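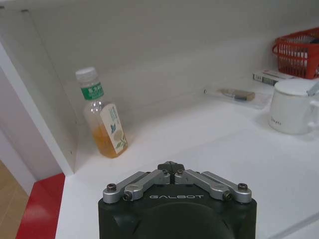
# How Sound Travels Through a Wall

Sound is a movement that passes from one bit of matter to the next. When a drum is hit, its skin moves back and forth. The skin pushes on the air beside it, that air pushes on the air farther out, and so on until the push reaches an ear. Each bit of air moves only a tiny distance and then returns. The push keeps going.

## Pitch and frequency

The number of back-and-forth movements in one second is called the frequency. It is measured in hertz, written Hz. A string that moves 40 times each second makes a sound of 40 Hz, a very low hum. A string that moves 111 times each second makes a higher note. Faster movement gives a higher pitch. The size of the movement sets how loud the sound is.
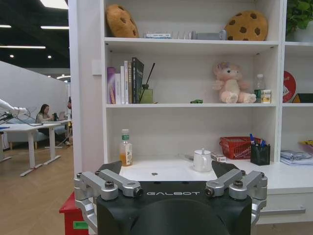
A wall is made of solid matter, and sound can pass through solids too. When sound in the air meets a wall, three things can happen to it:

- Part of it bounces back into the room. This is called reflection.
- Part of it turns into a very small amount of heat inside the wall. This is called absorption.
- Part of it makes the wall move, and the wall then pushes on the air on the other side. This is called transmission.

A heavy wall is harder to move than a light one, so less sound gets through. Low sounds pass through most walls more easily than high sounds do. This is why music from the next room often sounds like a thump with no words.

## Loudness

Loudness is measured in decibels, written dB. Janka Beneš measured a radio playing in her kitchen in Nistden. The meter beside the radio read 51 dB. In the hallway, with the door closed, the reading was lower. With the door open by a finger's width, it rose again. Air gaps let a lot of sound through.

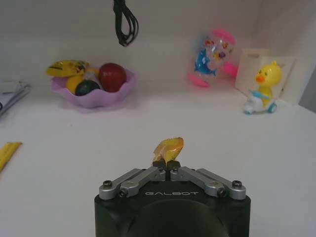 Soft things such as blankets, rugs and thick curtains have many small spaces inside them. Air moving in those spaces rubs against the threads and slows down. Hard things such as tile and glass reflect most of the sound, so a bathroom has more echo than a bedroom.

## Try it

You need a ticking clock and a wooden table.

1. Put the clock at one end of the table.
2. Stand at the other end and listen.
3. Now press one ear gently against the tabletop and listen again.

The tick should be louder the second time. Wood carries the sound to your ear with less loss than the air does.

## Words to know

**Hertz:** back-and-forth movements per second.

**Decibel:** the unit used for loudness.

**Echo:** reflected sound that is heard after the first sound.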